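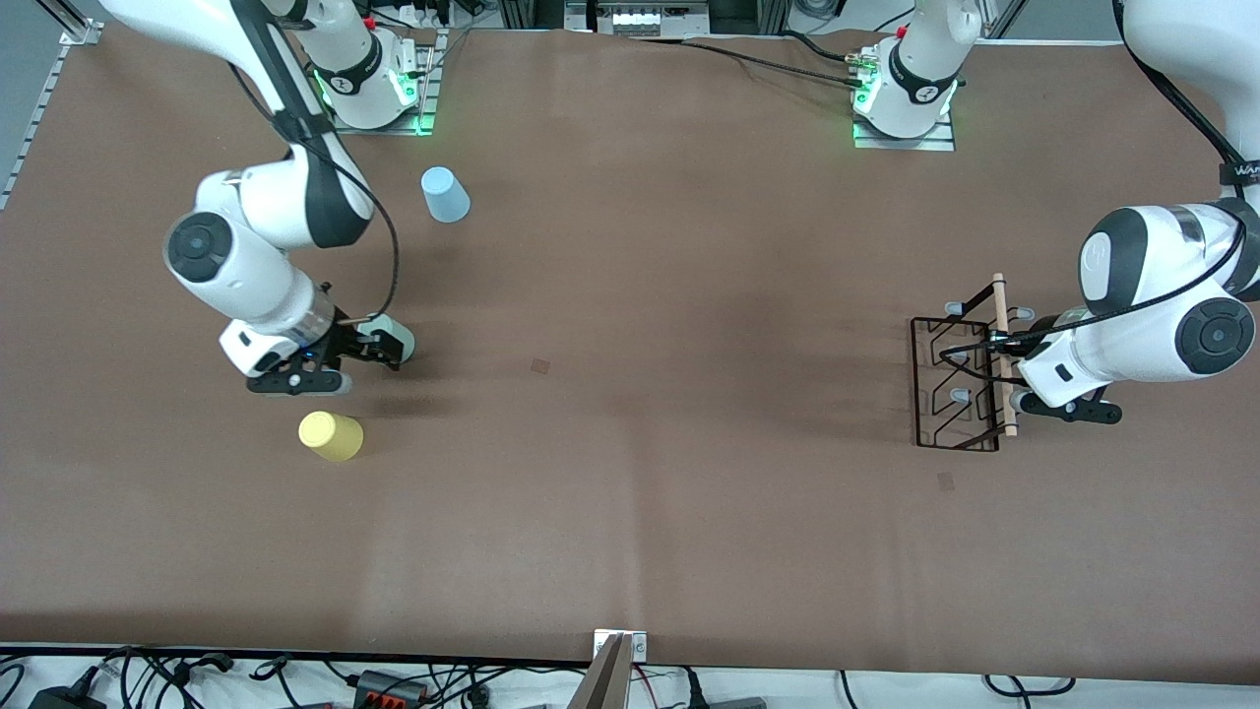 Last changed: 9 December 2023

The Kirneck Robotics Club meets after school at Zullville High, and we love it! Our two-armed robot is learning kitchen chores -- right now it's cups and a dish rack, all worked out on a big table covered in brown paper. Students in grades 10 and up write the code, wire things up and argue happily over grip settings. In October we took 13 members to the Fundberg meet and came home with pages of new ideas. New to robots? Come on in -- we'll find you a seat!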